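Drirkness Worktops: Gallery of Surfaces and Finishes

The pages below cover the worktop refit at the Drirkness workshop, carried out in April. The job was to replace the old bench tops along the north wall, level the supports and settle on one finish for the whole run. Notes are by Catherine Tennant, who drew up the layout and did most of the edge work.

Product names are given where they affect the result. Dimensions are finished sizes unless stated otherwise.

1. Layout

The run is made up of four benches of equal depth, set end to end with one return at the window. Finished depth is 74 cm. The previous tops were deeper, and the back strip was out of reach for most people and collected offcuts.

The return is narrower and has no shelf under it. It is used for marking out and for checking parts flat before assembly.

2. Supports

The existing steel frames were kept. Each foot was reset with a laser line, then checked again with a straightedge after the tops were down. The largest correction was at the door end, where the floor falls toward the drain.

Cross rails were added under the joints only. Mid-span rails were tried on one bench and removed, as they blocked the clamps.

3. Choice of finish

Three finishes were compared: a white gloss, a speckled mid gray from Ganska, and a plain pale gray with a matte face from Nygård. The gloss was ruled out first. Under the ceiling lights it threw a hard reflection at standing eye height, and scribed lines were difficult to read.

The speckled finish hid dirt well, but it also hid small screws and washers. Plain pale gray was chosen for all four benches and the return. 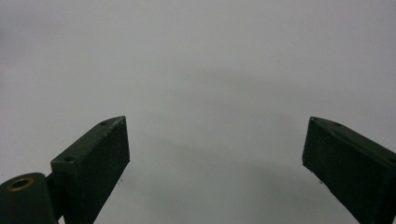

Matte faces mark more easily than gloss ones when something is dragged across them, so the cleaning routine matters more. Dry brush first, then a damp cloth, then a dry cloth. No scouring pads and no wax polish.

Light falls unevenly along the run, and a plain top shows this as a gradual change in tone. A color check should be made with both samples side by side at the same spot on the bench.

4. Edges

Front edges have a small 45 degree bevel, cut with a router and eased by hand. A square edge was left at the wall to meet the upstand. Edge tape was applied with Eltix contact adhesive in two coats, with the first coat left to dry fully.

Two lengths of tape lifted at the outer corners within a week and were replaced. The cause was dust left in the cut - the second attempt was vacuumed and wiped, and has held.

5. Joints

Tops are joined with bolts from below and a thin bead of sealant. The bolts were tightened in two stages, with the faces checked by fingertip between stages. A joint that feels level across its full depth is close enough for this kind of work.

Excess sealant was left to skin over and then lifted with a plastic scraper. Wiping it while fresh spreads a film that is hard to see on pale gray and picks up dirt later.

6. Heat and load

Nygård tops of this type are treated here as light-duty surfaces. Soldering irons and hot air tools go on a mat. The load limit set for each bench is up to 32 kg at the center of the span, with heavier items placed over the frame legs.

Vises are bolted through to the frame. The tops carry none of the clamping force.

7. Upkeep

Joint bolts are checked twice a year, at the same time as the feet. Spare edge tape and the leftover color samples are stored under the second bench from the door, in the drawer marked with the finish code.

The sealant at the window return is due to be redone before winter. A darker gray is being considered for the upstand, as the present one shows pencil marks.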